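Skultwood Linen and Garment Care Guide
Section 5: Folding fleece-backed tops on a bed
Last updated 8th August
2 comments | 314 shares

5.1 Scope

This section covers the folding of polo shirts, sweatshirts and similar tops in soft or fleecy fabric, where a made bed is used as the folding surface. Woven shirts with a stiff collar are covered in Section 6. Garments over 300 g should be folded in thirds, as set out in 5.4, and not rolled.

5.2 Preparing the surface

1. Make the bed fully. The bedspread must be pulled flat to the headboard end and down both sides.
2. Move pillows and cushions up against the headboard. They may be stacked.
3. Tuck in any blanket that lies along the side of the bed. A loose edge will be picked up with the garment.
4. Open the curtains, or work with a sheer curtain drawn. Dark fabric shows creases and lint poorly in low light.

Note: A patterned bedspread is suitable. The outline of a plain dark garment is easier to follow against a pale ground than against another dark cloth.

Caution: Do not fold on a bed that has been fitted with an electric overblanket unless the overblanket is switched off and unplugged.

5.3 Spreading the garment

1. Check that the garment is fully dry at the seams, cuffs and underarms. Fleece holds moisture longest where the fabric is doubled.
2. Lay the garment down with the collar or neckline towards the headboard and the front facing the bedspread.
3. Find both cuffs and draw each sleeve out to its full length. Cuffs in soft fabric curl under and are easily mistaken for the hem.
4. Find the hem and bring it square to the foot of the bed.
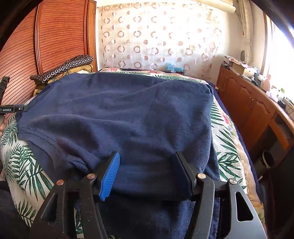 5. Take hold of the fabric a short distance in from the seam and lift slightly before pulling. Pulling flat against the bedspread drags the lower layer and leaves the upper layer bunched.
6. Work from the neckline to the hem. Smooth each area with the flat of the hand – do not press down with the fingertips, which marks the pile.
7. Bring any fabric hanging over the side of the bed back on to the surface. The weight of a hanging fold will pull the rest of the garment out of line.

Note: Small wrinkles in the body of the garment will drop out after folding. Wrinkles lying across a side seam will not, and should be cleared at this stage.

5.4 Folding in thirds

1. Fold one side of the body in to the centre line, with its sleeve.
2. Turn the sleeve back down so that it lies parallel to the side edge.
3. Repeat on the other side. The two side edges should meet or overlap slightly.
4. Fold the hem up by one third, then fold again to the neckline.
5. Turn the garment over so that the front is uppermost.

Caution: Fasten one button only on a polo shirt. With all buttons fastened the placket is strained at the second fold.

5.5 Storage

Stack no more than 5 fleece-backed tops in one pile. In the Dendildale drawer unit the stack must clear the runner above. Tops put away for the summer should be refolded in November along different lines, so that the creases do not set.

For garments that will not lie flat after 5.3, see Section 9, Reshaping.

Contact Skultwood Customer Guides | © Skultwood. All rights reserved. | Back to top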